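Ticket: Parental leave shows as "unpaid absence" after return date
Opened by: Tamsin Bright, HR desk, Ormsby
Product: Plalanow leave module
Status: Open, waiting on vendor

Hi all, me again! Corina Husar came back from maternity leave on April 29, 2019 and the system still has her down as away. Worse, it has flipped the last 2 weeks of her leave to unpaid, so her payslip is short and her vacation balance has stopped building up (she spotted it before I did, which was a bit embarrassing).

What I've tried so far:
- Closed the leave record and reopened it. Same thing.
- Re-entered the return date by hand. It saves, then goes blank when I refresh.
- Ran the overnight sync 3 times. No change.
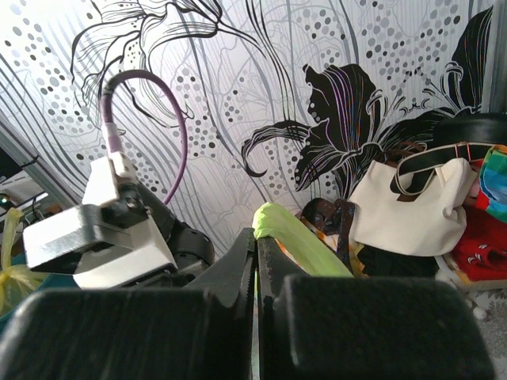
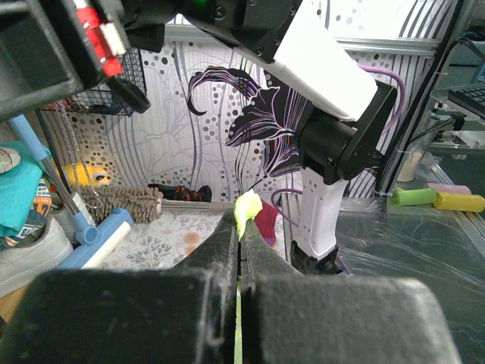
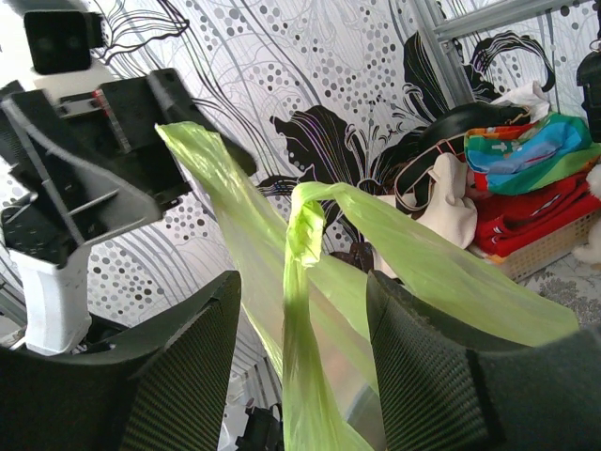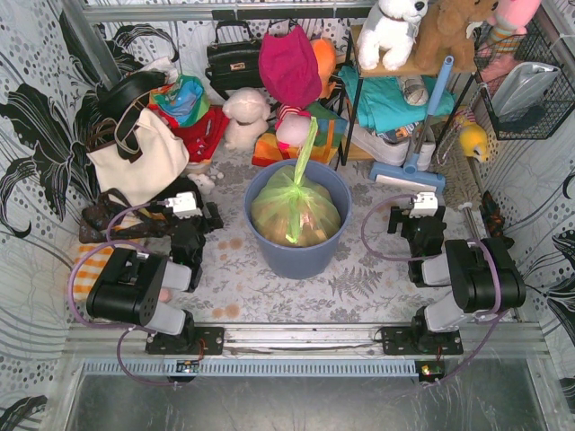 Robot grippers in the first three, two robot arms and a bucket in the last.

Update from me: Gwion Rosser in payroll had a poke around and thinks it's the 90 day rule. If a leave record was extended after it was approved, the module counts the days from the first approval and drops everything past the limit into unpaid. Corina did extend hers, so that fits!

Tane Halliday at Plalanow support asked for an export of the leave table. I sent all of it, more than 4,000 rows, sorry Tane. He says a fix is planned for September, but we have other people due back well before then, so could we please get a manual override?

For now Gwion is paying the missing money as a one-off adjustment and I'm keeping Corina's vacation days in a spreadsheet. Please don't close this one until her balance is right in the system.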